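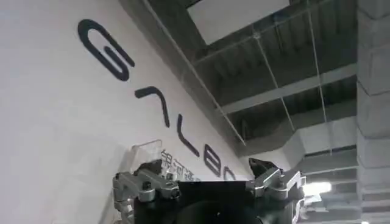

3.2 Cabin noise at steady speed

Two electric hatchbacks were used for the road tests, both fitted with the same size of tire. The first kept its factory door seals. The second had the softer seals supplied by Plasta, installed by Tolera Admasu over two afternoons in March. Each car was driven along the Druststead bypass in both directions, 4 runs per direction, with the ventilation off and the windows shut.

Sound level was logged at the driver's head and at the rear center seat. We kept only the stretches where speed held steady for 400 m or more, and dropped any run in which a truck passed in the next lane. Figure 2 gives the mean level for each seat, with the bands below 300 Hz plotted separately.

The softer seals lowered the level at the driver's head in the upper bands. At the rear seat the change was small, and below 300 Hz it fell within the spread between runs. Road noise seems to reach the rear seat mainly through the floor and wheel arches, as Shiferaw and Lencho found with an earlier sedan.

Wind was light on the test mornings – a handheld meter was read before each run – but the bypass is open on its north side, and gusts between readings would not have been caught. The runs were not repeated with the Wouters seals, which arrived after the cars had been returned.

Figure 2. Mean sound level by seat position, factory and softer door seals.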